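Put the Cost in the Obituary Notice, or Drop the Notice

February 28, 2023

The last time I had to place a death notice in a newspaper, the bill was $828. The notice ran for one day. It was 19 lines long with a small photograph, and the photograph cost more than the first nine lines put together. I paid it, as most people do, because the funeral was in three days and I had other things to think about.

I have been going over that bill ever since, and I have come to the view that families should stop paying for the long newspaper obituary, and that funeral homes should stop steering them toward it.

I don't say this because I dislike obituaries. I read them every morning. My parents read them too, out loud, and that was how we learned who had died in Kosum and who was related to whom. In those days the paper printed a short notice for anyone who had lived in the county. It gave the name, the age, the survivors and the time of the service. If the person had run a business or coached a team, somebody at the paper might write a few paragraphs more. The family paid nothing for either one.

What we have now is a paid advertisement that looks like that old notice. The family writes it, usually in one evening, usually at a kitchen table, and then finds out the next day what it costs by the line. Then the cutting starts. In our case the first things to go were the names of the nieces and nephews. Next was the sentence about the years at the Steltel plant, which had taken up most of a working life. We kept the list of survivors because leaving anyone out would have caused trouble, and it did anyway, over a stepdaughter.

The funeral home told us that most families run the full text. I believe that. Most families are handed a form with the newspaper already filled in on it. The charge shows up on the final statement between the flowers and the death certificates, and it is easy to miss. At Clemetti, where we made the arrangements, it was listed as "publication," with no number of lines and no number of days. I had to ask twice to see the paper's own invoice. I don't think anyone was trying to hide it. I think very few people ask.

The usual argument for paying is that older friends still read the paper. Some do. But at the service I asked people how they had heard, and nearly all of them had gotten a phone call, or heard it at church, or seen it on the funeral home's website, where the complete version was posted for free. Two had seen the newspaper. One of those two had the wrong time, because the paper had printed it wrong, and a correction was offered for the day after the burial.

The second argument is about the record. People who do family history depend on obituaries, and they are right to. I have used them myself to trace a great-grandmother who came through Reuter and changed her last name on the way. But the notices that helped me were the short ones. They gave a date, a maiden name, a town and a cemetery. No one tracing a family in a hundred years will need the adjectives. And the paid notices of today sit on websites that change owners and drop their old pages. A clipping in a library folder has a better chance.

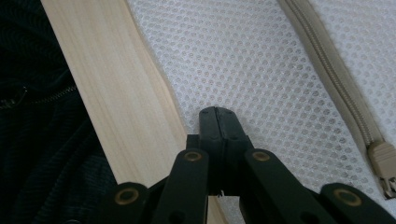

So I would like to see papers go back to a short notice at no charge, or at a flat fee that is printed where everyone can read it. Six lines is enough. Name, age, town, work, close family, service. If a family wants to say more, the funeral home's page has room for all of it, and so does the printed program, which people take home and keep in a drawer.

I would also like the funeral homes to put the price on the form, next to the box for the newspaper, before anybody has written a word. Caskets are priced that way. A person choosing a casket can see three of them side by side and pick the plain one without having to explain it. Nobody should have to find out the price of a grandmother's life story after it has been written, and then sit there with a pencil deciding which grandchildren fit.

For the public library, the fix is small. Ours keeps an obituary file, and it will take a typed page from any family at the desk. I dropped off the full version in September, with the nieces and nephews put back in and the sentence about Steltel where it belonged. The woman at the desk stamped it and put it in the folder.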